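3.2 Wrist view in simulation

The arm was built in the shared workshop at Trascombe over one winter, evenings mostly, starting in November. Motor drivers from Voltard, secondhand. Before risking the real fingers we ran everything in the simulator first, same joint limits, same wrist camera pose. 3000 episodes on one desktop, 34 hours with the fan screaming.
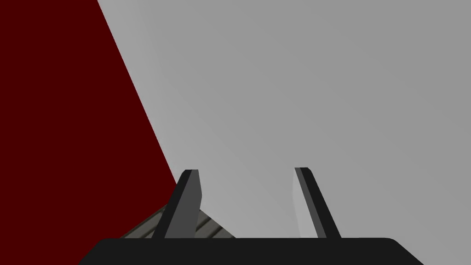

Joint offsets were fitted by hand. Not elegant. The shoulder was off the most and we shimmed it, then re-fitted, then shimmed again. Printed brackets creep under load so the offsets are redone every 100 runs – a cheaper fix would be aluminum, we didnt have the stock. 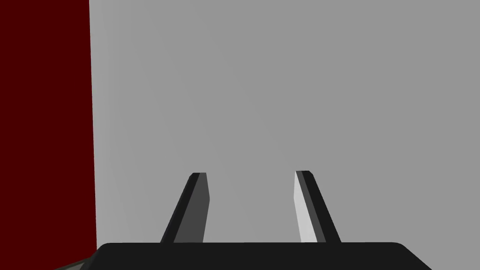
Lighting was the next problem. The real bench has one lamp and the policy trained under even light did poorly there, 17 failed grasps in the first session. So a single directional light in sim, no shadows. With it the inner face of the right finger comes out almost white while the left one stays charcoal, and a brightness threshold tuned on one finger is useless on the other. We mask each seperately now. Code for the mask is in the Davport repository, offsets file too.

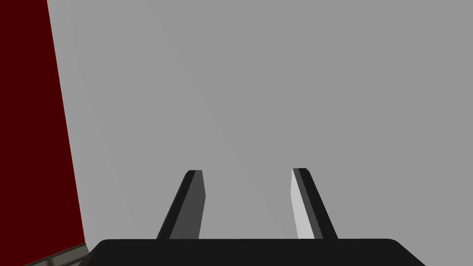

Figure 4. Simulated wrist view, gripper open, dark red panel at left.

Flat colors only in all runs reported here. Textures left for later.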